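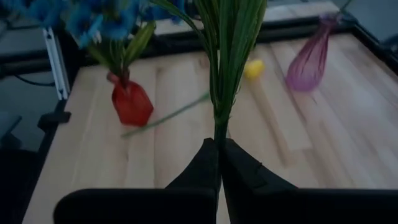

How I divide chives

My chives had turned into one big tangled clump, so I finally split them last weekend (September is great for it where I live!). Water the pot the night before, then tip the whole thing out and shake off what dirt you can. I pull mine apart by hand, but a bread knife works if the roots fight back. Aim for bunches of around 7 little bulbs each. Snip the tops down to 2 inches, tuck them in at the same depth they were before, and give them a good soak. They'll sulk for a few days, mine always do. Leave the scissors alone until you see new growth.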